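3.2 Why we kept going back to the basket

I'll admit that baskets weren't what I set out to study. Jingyi Cheng and I had planned a paper on bathroom shelves, and on what people do with the small stuff that has no proper home. But when we went through the 212 household diaries from Noltbridge, the same word kept turning up (often underlined, once in green felt tip!) and so here we are with a whole section on baskets.

Our diarists wrote down 823 small acts of putting away over the study period, and more than 6 in every ten of the bathroom ones ended with something going into an open container. Lids were hardly mentioned. People told us they liked to be able to drop a thing in while holding a towel in the other hand, and I must say I do exactly the same at home.

What surprised me was how fussy everybody was about the weave. Tonantzin Cárdenas, who did the follow-up chats in November, heard again and again that a gappy side "lets you see if it's getting full", while a close weave "looks smarter from the door". Quite a few people wanted both in one basket, and plenty of them wanted it dark, to hide the dust. We'd put none of this in our first set of questions, so the wording was changed after the second visit (see the notes on the Cimeo forms in Section 2).

The size of the item matters too. Soap dishes, little pots and the like were the things most often left beside the basket, within easy reach, and our diarists were split on whether that counted as tidy. I've coded it as "near, not in", and Figure 2 gives the sort of layout I mean.
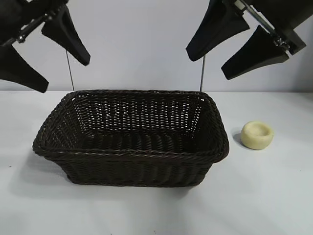 Figure 2. Dark brown wicker basket with a braided rim, empty, with a small round cream-coloured item to its right on the white tabletop.

Jingyi would have coded "near, not in" as untidy, full stop. We argued over it for most of a train journey and in the end kept it as a separate group, which makes Table 4 longer than I'd like.

14 shares 2 comments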